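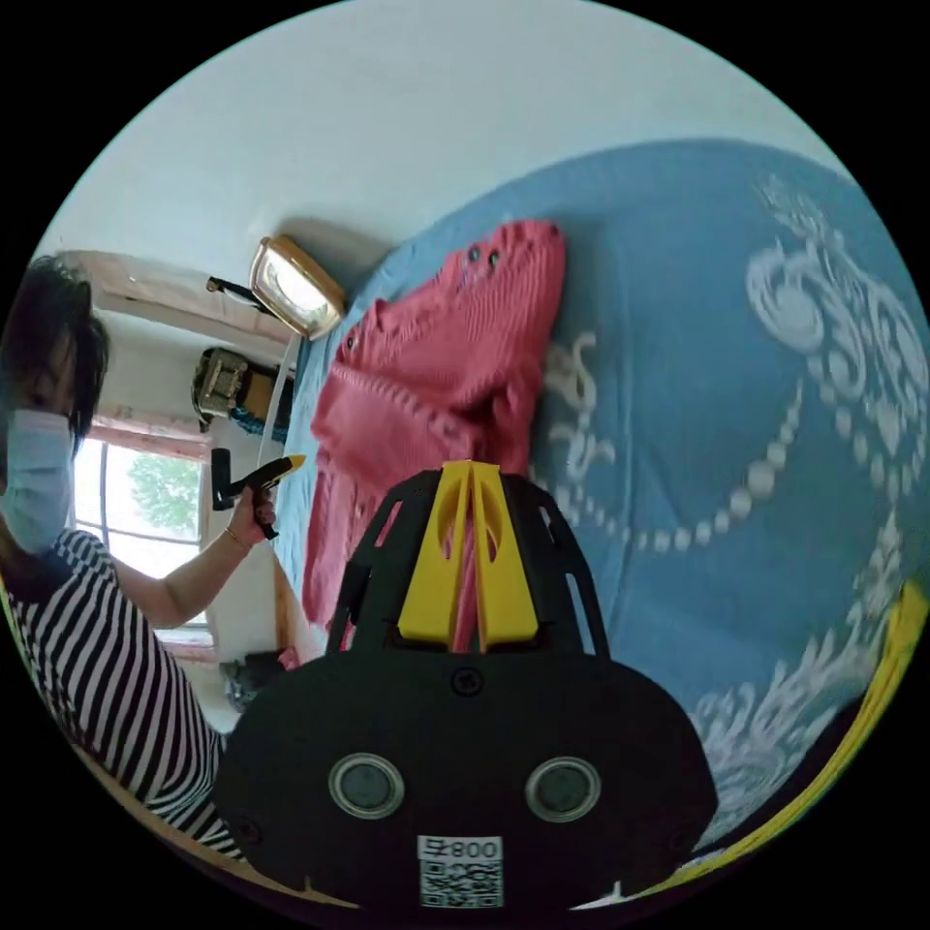 Leokadia Nowicki told me before I had my coat off that the evening bus to Darnau should never have been moved, and that she would say so to anyone who asked. The 391 used to leave Clakar at 18 minutes past every hour until eight. Since November the last one has gone at 13 minutes past six, and anyone who works later has to find another way home.

Stanisława Kaczmarczyk was on the council when the timetable was changed. She voted for it and says she would probably do so again.

"We had the figures from Husel in front of us," she said. "On some nights there were two people on that bus, and on some nights the driver had it to himself. You can't go on paying for that out of the same pot as the school run."

I asked whether the school run had been under threat.

"It was mentioned. Husel didn't put it in writing, but it was mentioned."

Nowicki does not accept this. She cleaned offices in Clakar for years and finished at seven. Her daughter now has the same hours and gets a lift as far as the Zawadzka turning, then walks the rest.

"There's no pavement on that stretch," she said. "In winter you walk on the verge with a torch. I did it twice when the bus broke down and I wouldn't do it now."

Kaczmarczyk knows the road well and agrees that it is a bad one. She has asked for a path from the turning to the first houses — a separate matter, she says, with a separate budget — and has had one letter back.

Would she support a later bus on some evenings only?

"If they can run it with the small vehicle, yes. I've told Leokadia that."

Nowicki confirmed that she had been told. She would like it three evenings a week, to start with, and she wants the times put up at the stop in Clakar, where the old sheet is still behind the glass.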